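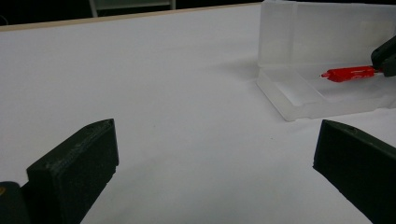

A white tabletop with a thin light-wood edge.

How to Clean and Care for a White Matte Tabletop

Posted 6/25/23

Matte white tops look good in a kitchen or workroom, but they show pencil, coffee and newsprint faster than almost anything else. Most marks come off with dish soap if you get to them the same day. Older ones take a bit more work. The steps below are for painted or factory-coated tops with a matte finish. If yours is oiled or waxed wood, stop here and follow the instructions for that finish.

What you need

Dish soap
Baking soda
Two microfiber cloths, plus a dry towel
A soft toothbrush
A plastic scraper or an old gift card
400 grit sanding pad (only for the repair at the end)

Everyday cleaning

Clear the table and brush off the crumbs with a dry cloth first. Grit dragged around under a wet cloth leaves fine scratches, and on a matte top those turn into shiny lines that don't wash out.

Put a small squirt of dish soap in a bowl of warm water. Wring the cloth until it stops dripping. Wipe in straight, overlapping passes, then go over the top again with plain water and dry it with the towel. Soap left behind dries as a gray haze, and people often take that for wear.

Stains

Coffee and tea: Mix baking soda with water until it is as thick as toothpaste. Spread it on the stain and leave it 6 minutes. Lift it off with a damp cloth. Don't rub hard. Repeat once if needed.

Pencil and crayon: A clean white eraser takes off most of it. Finish with soap and water.

Ballpoint ink: Dab with a little rubbing alcohol on a cotton swab. Test it under the table first, as alcohol will soften some paints.

Dried glue or candle wax: Hold the scraper nearly flat and push slowly. Use the toothbrush for what's left.

The wood edge

Keep water off the edge as much as you can. If the front edge gets splashed a lot, wipe it dry each time and give it a thin coat of clear furniture wax every 2 months or so. I use Neleck paste wax. Put it on the wood only - wax on the white part leaves a greasy patch that collects dirt.

What to avoid

Skip melamine sponges, scouring powder and anything with bleach. The sponges work well the first few times, but they polish the finish a little with each use. Spray polish is no good on matte either.

Fixing a small chip

Clean the chip and let it dry overnight. Sand only the raised rim with the 400 grit pad, using light pressure. Fill with a matte touch-up paint (Jokell makes one in a small bottle) in thin coats, and let each coat dry before adding the next. Stop when the fill is level with the surface. Keep hot mugs and wet glasses off the spot for a week.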